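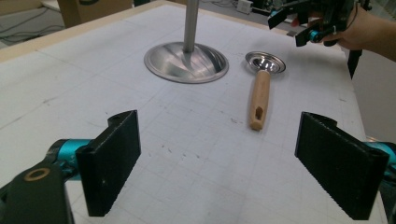 Plenska Hand Valve Lapping Set
Item 798
In stock, ships every Friday

If you have an old single or twin with the head already off and a free evening, you are going to love this set. It has everything you need to lap intake and exhaust valves by hand: two sticks, four suction cups, coarse and fine compound, a spring, and a tube of marking blue that goes a very long way (I'm still on my first one!).

We've carried Plenska sticks since the shop was half its current size, back when they came in a brown paper sleeve with no instructions at all. The handles are beech, a bit fatter than most, and they roll between your palms without that sharp seam you get on molded ones. After a whole head's worth of valves your hands will notice.

What's in the box
Lapping stick, large, with a cup at each end
Lapping stick, small, with a cup at each end
Coarse compound, 35 g tin
Fine compound, 35 g tin
Marking blue, one tube
Light lifting spring
Lint-free cloth

The cups
New for this batch, and a big improvement. The old cups were fine when they were fresh but went stiff over a winter in an unheated garage. These are a softer rubber made for Plenska by Indomel, and they grab on a flat valve face with just a drop of oil. The largest fits valve heads up to 41 mm. If yours have a deep dish in the middle, see the note further down.
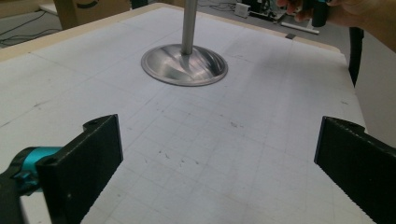 How we use it
Clean the stem, the guide and the seat first, and I mean properly clean. Dab coarse compound on the valve face in small dots, drop the valve in, stick the cup on and roll the handle back and forth. Lift and turn it a little every few strokes. The sound goes from gritty to smooth, and that's your cue to wipe everything down and look for an even gray ring. Then do it all again with the fine. Keep the compound off the stem!

Use the spring under the valve head if lifting by hand gets tiresome. Mio Sugiyama in our workshop won't touch it, but I wouldn't do a four-valve head without it.

Mark each valve so it goes back to its own seat. A strip of cardboard with holes punched in it is perfect.

Deep-dished and tulip valves
Suction cups need something flat to hold. For these we also stock the Meinecke stem driver, item 421, which clamps on the stem from the other side and turns the valve that way. It takes the same compound, so you can add just the driver to your order.

Please don't lap
Sodium-filled valves, anything with a coated face, or a valve with a bent stem. Badly pitted seats want cutting first, and no amount of rolling will save them. Ask your machine shop.

Refills
Both compounds are sold separately in the same tin. The fine is water-based and washes off with warm soapy water. The coarse is oil-based, so have some parts cleaner ready. We expect more spare cups in February.

Questions about fit? Write to Ningsih Santoso at the Prurkodico parts counter with your engine model and valve head diameter, and she'll tell you which cup to use.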